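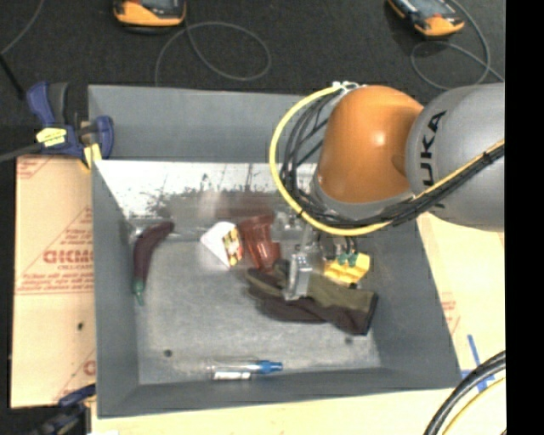 Exercise 4: Picking mixed items from a bin

Terkstead robotics course, second module. Written by Joelle Chamoun, revised Wednesday, July 10, 2019.

In exercise 3 you picked identical blocks from known positions. In this exercise the items differ in shape and stiffness, and they lie wherever they land. Work in pairs – one at the pendant, one at the laptop. Allow two lab sessions.

What you need

The large grey bin, clamped to the bench
The arm with the finger gripper fitted
The item set from shelf 56: work glove, plastic cup, eggplant, small white package, clear item with the blue end
A printed log sheet
The file picks_start.py from the course folder

Step 1. Fix the bin

Set the bin between the boards and push it up against the stop. Tighten the clamps on the left side by hand. Press down on each corner in turn. If the bin rocks, loosen the clamps and start again. A bin that moves by a few millimetres will spoil every position you record afterwards, and the error is hard to spot later.

Leave the protective paper on the boards. The tape cross on the right-hand board is a reference mark and must not be lifted or replaced.

Step 2. Check the cables

At slow speed, move the arm to the four inner corners of the bin and watch the yellow cable through the whole movement. It needs slack at the joint but must not catch on the rim. The thin black cables should stay together under the joint. If they pull tight at any corner, stop and ask Stavros Begović to re-route them. Do not cut or add ties yourself.

Step 3. Set the floor height

Lower the gripper finger until a sheet of paper just drags beneath it. Store this height as z_floor. Add 3 mm and store the result as z_safe. No pick in this exercise may go below z_safe. The floor of the bin is scuffed enough already.

Step 4. Place the items

Put all five items in the bin. Do not arrange them. Leave gaps or overlaps as they come, and take a still from the fixed camera before the first pick. Save it under your group number and the run number, for example 1163_02.

Step 5. Choose the grasp point

Click the grasp point on the still and enter the finger angle. Some notes on the items:

Glove. Grasp across the palm, not at the fingertips. A single finger of the glove will fold and slip out.
Cup. Approach from above the rim if it is upright. If it is tilted, grasp across the side and halve the closing force.
Eggplant. Close across the narrow part of the curve, near the stem.
White package. Often stands at an angle. Take the highest edge first.
Clear item. The depth reading is poor on clear surfaces. Click on the blue end and use the height you measured by hand.

Step 6. Run the pick

Set the speed to 20 per cent for the first five picks. Keep one hand on the stop button. The program lifts the item, waits two seconds, then moves to the drop position. If the item falls during the wait, the log entry is "slip". If the gripper closes on nothing, it is "miss". Anything else that goes wrong is "other" and needs a written line.

Step 7. Repeat and log

Do ten runs of five items. Tip the items out and drop them in again between runs. Enter the results in the shared sheet, one row per pick, with the item, grasp angle, force and outcome.

Common faults

Error 984: the joint limit was reached on approach. Turn the finger angle by 180 degrees and try again.
Error 2114: no contact before z_safe. Usually a wrong height on the clear item.
Arm stops above the rim: the bin position has not been loaded. Run load_bin before the main program.

Handing in

Send the log, the stills and one page of notes to Iresha Sultana. The notes should say which item gave the most slips and which change you would try first. Groups going on to the Pastcombe contest in November should keep their grasp settings, as the same gripper will be used there.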